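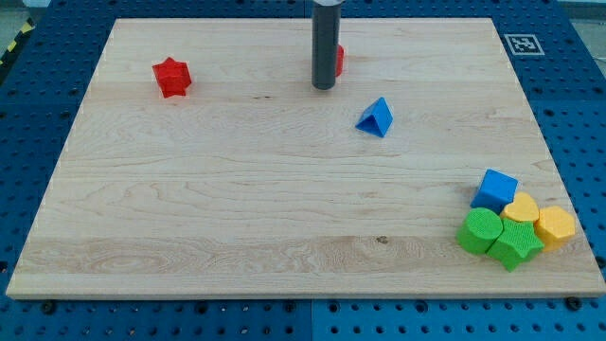
Robots at Work: How a Block Factory Changed

A robot is a machine that can sense something about the place it is in, follow a program, and move. Automation means giving a machine a task that a person used to do. The two words are often used together, but they are different. A dishwasher is automation, and most people would not call it a robot.

Mandside makes blocks for classrooms. The blocks come in several shapes, including cubes, stars, hearts, prisms, cylinders and hexagons. They come in red, blue, yellow and green. Every set has to contain the right shapes in the right colors before it can be shipped.

Sorting by hand

For many years, sorting was done by people. A sorter stood at a table, picked up a block, looked at it, and put it with others of its kind. One sorter handled roughly 3000 blocks in a shift. The work was easy to learn, but it was hard on the wrists and neck. People also got tired, and tired people make mistakes. A green star would end up where a green cylinder should be.

What the robot arm does

The robot arm at a sorting table has a simple job. It moves blocks across a flat surface by pushing them with a rod. It does not have fingers. Pushing works well for blocks because they are solid and slide easily on a smooth board.

Pushing is harder to program than it sounds. If you push a cube in the middle of one side, it slides straight ahead. If you push it near a corner, it turns. A star can turn in a different way each time, depending on which point is touched. A cylinder standing on its flat end has no corners, so the rod can slip around it. Blocks that touch each other are the hardest case. When one moves, its neighbors often move too.

The arm works in a loop:

1. A camera takes a picture of the board.
2. A computer program called Broda finds each block and works out its shape and color.
3. The program picks one block and plans a push.
4. The arm makes the push.
5. The camera takes another picture, and the loop starts again.

Step 5 is called feedback. Without it, the robot would not know if the block went where it was supposed to go.

What changed for the workers

Kazue Kubo sorted blocks for nine years. She is now a robot operator. She starts the arm in the morning, checks that the camera is clean, and watches for errors. When a block is hidden behind another one or behind the rod, the program may not find it. Kubo stops the arm, moves the block, and starts it again. In June she did this 673 times. Each stop is saved in a list, and the programmers use the list to fix the program.

Sota Imai moved to the repair team. He had to take a course with 23 lessons on motors, wiring and safety. He says the new job is more interesting, and that he misses talking to the others at the sorting table. The robot area is quieter, and people there work farther apart.

Not every change was welcome. Fewer sorters are needed now. Some took other jobs at Mandside, and some left the company. This is a common effect of automation – certain tasks disappear and others are created, and the new ones usually require training.

Words to know

Feedback: information a machine uses to check its own work.
Operator: a person who runs and watches a machine.
Program: a set of instructions for a computer.
Shift: the hours a person works in one day.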